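Search the list archive Go Advanced

Re: [manual-lenses] Koivisto 135 - stiff focus and the adapter question

On Wednesday Oona Hyvönen wrote:

> I picked up the Koivisto 135 with the Gralton mount, serial ending
> in 1658. The glass is clean but the focus ring gets very heavy from
> about halfway to the close end. Is this old grease, or is something
> bent? Also, does anyone use one on a Katura body, and with which
> adapter? Mine won't reach infinity on the cheap one.

Oona,

Heavy focus on that lens is nearly always old grease. The factory used a thick one on the long helicoid and it goes to wax. If something were bent you would feel a catch at one point on the ring, and it would be at the same point every time. A drag that builds slowly toward close focus is just more thread surface rubbing.

I have had two of these apart. The name ring unscrews with a rubber tool, then three small screws under it free the focus ring. Mark the position of the helicoid before you separate it. There are several thread starts and only one of them gives you the right infinity setting. I used a light damping grease, and less of it than I thought I needed. Leave the aperture unit alone if the blades are dry.
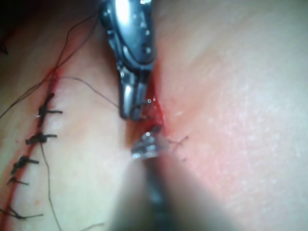
Oona Hyvönen added in a second note that her ring also has a little side play, and that she wondered whether fresh grease would hide it or whether the guide keys were worn. Grease will hide a small amount. If the image shifts sideways when you reverse direction, look at the keys. They are brass and they do wear, but the screws holding them also work loose, so try those first.

On the adapter. The cheap ones for the Katura are made slightly thick, and a 135 will not forgive that. I went through the same thing and ended up with the Hurko, which cost me 19 dollars used and goes a hair past infinity. It has no lock pin to speak of, so hold the lens and not the camera when you change the aperture.

As for how it performs, mine is soft wide open with some purple around bright edges. Two stops down it is sharp across most of the picture and the purple is gone. Flare is bad without a hood. I don't see much difference between my early one, number 1193, and the later one, except that the later one has a better coating and gives more contrast with the sun off to the side. 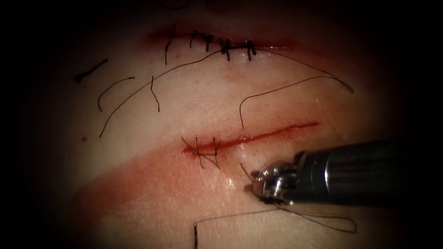 Practice pad with black interrupted stitches in the upper incision.

If you do open it, tell us what the grease looked like. The early ones I have seen were yellow and the later one was nearly brown. I also have a spare name ring with a few scratches on it, if yours gets chewed up coming off. You can have it for the postage.

Contact the list owner | Copyright remains with the individual posters | Back to top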